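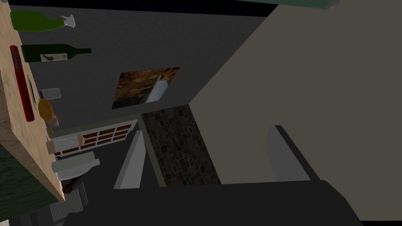
GRIMGATE, October

Lehner has signed a two-season sponsorship agreement with Rosalie Lanz, the middle-distance runner who competes for the Grimgate Athletic Club. The agreement covers travel, coaching fees and winter training. (1/8)

Ms. Lanz joined the club as a junior and moved from cross country to the track three years ago. She will continue to race the 1500 meters as her main event, with selected road races in the spring. (2/8)

Her coach remains Zlatko Kelmendi, who has directed the club's distance group for 9 seasons. Mr. Kelmendi will set the competition calendar. Lehner will have no part in decisions on training or race entries. (3/8)

"Last year I fitted my training around two part-time jobs. This lets me drop one of them and go to the full altitude camp," Ms. Lanz said. (4/8)

The camp will be held at Plindero for 40 days, beginning after the new year. Four other members of the distance group will attend for the first half at the club's expense. (5/8)

Under the agreement, Lehner will also pay the entry fees of all junior members at the Trellance Road Race. The club has 276 junior members at present. Last year's race had 776 finishers in all age groups, a record for the event. (6/8)

Junior members do not need to apply for the fee. Names will be taken from the membership list. Parents who do not wish their child to be entered should tell the club office before the end of the month. Race numbers will be handed out at the clubhouse, not at the start line. (7/8)

Ms. Lanz will wear the Lehner name on her racing vest from the first indoor meeting. Club colors are unchanged. Requests for interviews should be sent to the club office, which is open from 4 p.m. to 7 p.m. on training days. (8/8)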